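Workshop Tips: When a Gripper Cracks the Box

We lost a small parts box in May. The gripper closed on the two ends, kept closing, and the lid let go at the hinge. A piece of it landed past the table. No one was hurt, but the safety glasses were on a hook at the time, and they shouldn't have been.

The fault was a loose screw on one finger. The finger had shifted inward, so the tool thought it was more open than it was. These are the habits we keep now at the Skikico bench.

Check the fingers before power. Wiggle each one by hand. If it moves on its mount, tighten it and set the zero again. A finger that moved once will move again, so look at it after every 50 grips.

Empty the box first. Screws and washers travel a long way when a lid pops. Practice with nothing in the compartments and the latch shut.

Lay a flat board on the table. Thin boxes rock on rough wood, and a rocking box gets squeezed at a corner. Set the box down flat with the long side toward you.

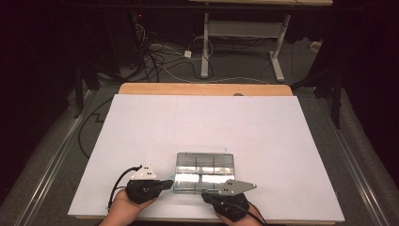
Cables are the next thing to look at. One of ours got pulled tight during the same session, and the plug had worked halfway out before the tool cut off. Leave slack near the hand and keep the loops where you won't step on them. Tape helps on hard floors. On carpet we use short strips of hook fastener.

Grip low. The lower walls of a divided box take more load than the lid. Hard clear plastic gives very little warning before it splits – sometimes a tick, sometimes nothing. If you hear a tick, open the fingers and throw the box out. Glue does not hold on this kind of plastic, and we have tried 3 kinds.

Start with the fingers wide, one on each side, and bring them in slowly. Stop at first contact and look at both sides before adding any force.

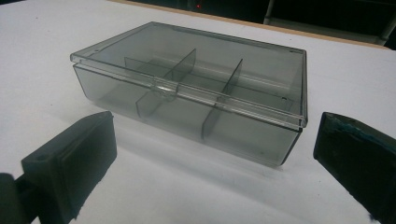 Six-compartment box, lid closed, fingers still clear of both sides.

Set a force limit and write it down. Ours had been left at the top of the range from an earlier job with metal parts. We now start at 50 percent and go lower for anything with a hinge.

Know where the off switch is before you pick up the tool. Both your hands will be busy, so a foot switch is better than a button across the room.

The broken box went into the log as item 2094, with the loose screw taped to the page.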